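Notes on trimming wrist-view demos before training. Wrote this up in January after the third person asked how we did it for the Troseo runs. Assumes you already have episodes on disk as folders of jpgs plus a poses file, and that the gripper width is logged. If it isn't, go fix that first.

## What this gets you

Our policy kept hovering. It would come up to the box, stop, wait, sometimes never close. Cause was the dead time in the demos: people pause before a grasp to check their aim, and the policy learns the pause. Cut the pauses and most of the hovering went away. Same network, same learning rate, nothing else touched.

Numbers from the Zistville bench, box pick, 100 trials each:

| training set | success |
|---|---|
| raw demos | 19 |
| trimmed demos | 87 |

Big gap, I know. Raw set was bad, lots of new operators. Don't expect the same jump if your people are already quick.

## Step 1: find the still stretches

Compute tip speed from the poses. Smooth it a little or tracker noise will eat you. Then flag every stretch where the speed is under your threshold AND the gripper width isn't changing. Both conditions. If you only use speed you'll throw out the grasp itself, as the hand barely moves while the fingers close. We lost a full afternoon to that.

```
still = (speed < v_min) & (abs(dwidth) < w_min)
runs = find_runs(still, min_len=4)
```

`min_len=4` is in frames. Shorter than that, leave it alone.

## Step 2: look at the frames

Skip this and you will regret it. Pull one frame out of each flagged run and page thru them. You want to know which runs are real hesitation and which are the operator lining up on something hard to see. Things to look for:

- fingers open, target between them or next to one of them
- glare on the background (messes with the tracker, gives you fake stillness or fake jitter)
- a finger covering the part of the target the policy needs

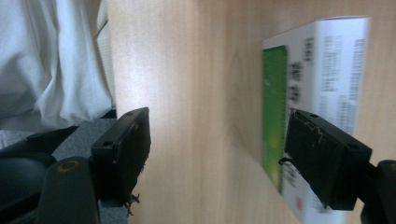 *Fingers open, white box behind the right one, bright patch on the wood near the left tip. Tag: `glare`.*

Tag goes in `review.csv`, one row per run. We use `pause`, `align`, `glare`, `skip`. Don't invent more, the Salameh script only reads those and silently drops anything else. Yes it should throw an error.

Blurred print on a box is fine by the way. The encoder seems to go by the big color areas and edges, so don't toss a frame over unreadable text.

## Step 3: cut

- `pause`: drop the whole run except first and last frame
- `align`: keep every other frame
- `glare`: don't cut by speed at all. Re-run the tracker on that episode, then go back to step 1
- `skip`: leave as is

Recompute the actions AFTER cutting. Not before. If you store deltas and cut first without recomputing, the pose jumps at the seam and the policy gets a frame where nothing explains the motion. Absolute targets are safer here.

```
cellcombe trim --in raw/ --review review.csv --out trimmed/
cellcombe actions --in trimmed/ --mode absolute
```

If Cellcombe complains about timestamps, pass `--restamp`. It just renumbers at fixed rate.

## Step 4: sanity check

Replay a handful of trimmed episodes on the arm at half speed, hand on the stop button. You're looking for jerks at the seams. A small twitch is ok. If it lunges, your actions are stale, go redo the second command above.

Also plot episode lengths before and after. If one episode shrank to almost nothing, somebody left the recording running and it should of been thrown out to begin with.

## Stuff I haven't sorted out

- Threshold is per operator really. One global `v_min` is a hack, slow movers get overcut
- Haven't tried it on anything soft. Boxes only
- Worn finger pads vs new ones: no idea if mixing them in one training set hurts. We mix
- Trimmed policy comes in faster and clips the box edge now and then. Keeping more `align` frames helped some, didn't measure it properly

Config for both runs is in the Troseo repo under `configs/boxpick`. The raw one is called `base_old`, ignore the other `base`.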